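## 4. Setting Up Your Kaner Basket

You have the shelf unit standing and leveled, so now comes the fun part! The Kaner basket is the piece you will reach for every day, and ten minutes spent on it now will pay you back all winter.

**You will need**

- the Kaner basket
- a soft, dry brush (an old paintbrush is great)
- a barely damp cloth
- the felt liner from bag C, if you ordered one

### 4.1 First clean

1. Take off the paper wrap and cut the two ties at the rim. Snip them close to the knot and pull the ends out by hand.
2. Turn the basket upside down over a sheet of newspaper and tap the base a few times. A little dust is normal with a new weave.
3. Turn it right side up and brush the inside, always along the strands. Start at one corner and work toward the opposite end.
4. Wipe the rim with the cloth, then leave the basket in an airy spot overnight.

> **Caution:** Do not soak the basket or put it in a shower to rinse. Too much water can lift the strands at the corners, and they never lie quite flat again.

Get to know the weave while you are brushing. It runs in close ridges, and your fingers will find any loose end well before your eyes do – darker baskets hide them especially well.

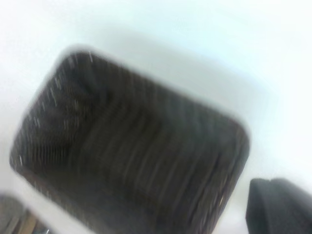
*Dark woven basket, rounded corners, seen from above.*

If you find a loose end, tuck it back under the neighboring strand with a blunt knitting needle. Please don't pull it! Ends longer than a fingernail can be trimmed with small scissors once they are tucked.

### 4.2 Fitting the liner

1. Fold the liner in half lengthwise and lower it in with the seam facing down.
2. Open it out and press it into the corners with your knuckles. Rounded corners take a bit of coaxing, so do the far pair first.
3. Fold the top edge of the liner over the rim and smooth it all the way around.

*Note:* Liners from the older Sustar range fit too, but they come up short at the rim. Leave them unfolded.

### 4.3 Loading

Now fill it up! Scarves, hats, dish towels and balls of yarn are all lovely in here.

- Put flat, heavier things on the bottom and soft things on top.
- Keep the contents below the rim so the basket slides in and out freely.
- When the basket is full, lift it with both hands under the base. Lifting by the rim will slowly pull the shape out of true.

> **Caution:** Keep candles, heaters and hot pans well away from the basket, lined or unlined.

### 4.4 If something isn't right

**The basket rocks on the shelf.** Set it on a flat floor, lay two thick books inside and leave it for a day or two. Then try it again.

**The basket sticks going in.** Check that the shelf pins are all at the same height (see section 3). One pin a single hole too low is the usual culprit.

**The weave looks dull.** Brush it again, dry. Skip the furniture polish, which leaves a sticky film that collects lint.

Spare liners and ties are listed under part 700 in the back pages. Go on to section 5 for the label holders.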